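We use cookies to remember your settings and to see which pages are read. Accept | Manage

What Borkthorpe Throws Away: a small study of household food waste

By Bhavana Nambiar
19/02/2022

This report was written for the second-year Geography project module. The task was to choose a local question that could be answered with simple methods and a small budget. I chose food waste because the council in Borkthorpe stopped its separate food collection the year before I moved there, and I wanted to know what had happened to the food that used to go in it.

Background

Until the collection ended, each house had a lidded caddy emptied weekly. It all now goes in the general waste, unless people compost at home. The ward I studied, Taltside, is mostly terraces with small yards, so home composting is less common than in the villages further out. The last census table I could find for the ward gives 2,663 residents.

Method

I put a leaflet through 500 doors in Taltside asking for households willing to keep their food waste apart and weigh it. I expected a low response and got one. In the end 17 households took part. Each was asked to do the following for 2 weeks in May:

Keep all food waste in one container, including peelings, bones and tea bags.
Weigh it at the end of each day on their own kitchen scales.
Write the weight on the sheet, with a note of what most of it was.
Mark anything that could have been eaten at some point.

Liquids were left out. I had planned to include milk and soup, but the trial run in my own kitchen showed that people would pour these down the sink without thinking, and I would have had a figure I didn't trust.

The choice of container was left to each household. I looked at buying matching caddies and could not afford them. Plain plastic tubs and bins do the job if they are emptied often, and the pale ones show up stains, which made some people rinse them more. The only rule was to weigh the container first and take that off the daily figure. Two households forgot to do this and I had to visit with scales and correct their sheets.
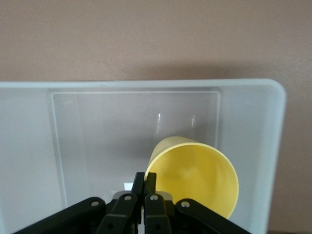

Bustari wrote on the back of the first week's sheet that the weighing had changed the shopping before anything else. The household had stopped buying a large loaf and gone to a small one, and Bustari wondered whether that would spoil my results.

It probably did affect them. Several other sheets show lighter weights in the second week, and I think people were a bit embarrassed at writing down the same wasted thing again. I have kept both weeks in but looked at them separately. If I did the project again I would ask for a third week and throw away the first.

Findings

Bread was the item most often marked as something that could have been eaten. Salad bags came next, then cooked rice and pasta. Meat hardly appeared. Several people said they planned meals around the meat because of the price, and the rest of the plate was bought with less care.

Peelings and tea bags made up most of the weight in the homes where people cooked from scratch. This means a heavy sheet does not always show a wasteful house. One of the heaviest belonged to a couple who make soup in bulk and marked almost nothing as edible.

Homes with young children had more plate scrapings, as expected. They also had the least regular records, with gaps at weekends.

Limits

The people who answered were already interested in the subject, so their waste is likely to be lower than the ward as a whole. Kitchen scales vary. I did not check them against each other except on the visits I mentioned. Nobody from the flats above the shops took part, even though I leafleted them twice, and those flats have no yard at all.

What could be done

Most of those I spoke to wanted the caddy collection back. Failing that, a shared compost bay on the unused ground behind Nadar Street would suit Taltside better than asking people to compost in a paved yard. It would need somebody to turn it and a rule about cooked food. I have sent a copy of this report to the ward office.

Comments (3)

tealeaf_jo: We had a caddy for years and never minded it. The bread finding doesn't surprise me. Freeze half the loaf the day you buy it.

Martin P: Did you ask about pets? Our dog gets the leftovers, so our sheet would look very virtuous.

Bhavana Nambiar: I didn't ask, and I should have. Two sheets mention hens, but there was no box for it.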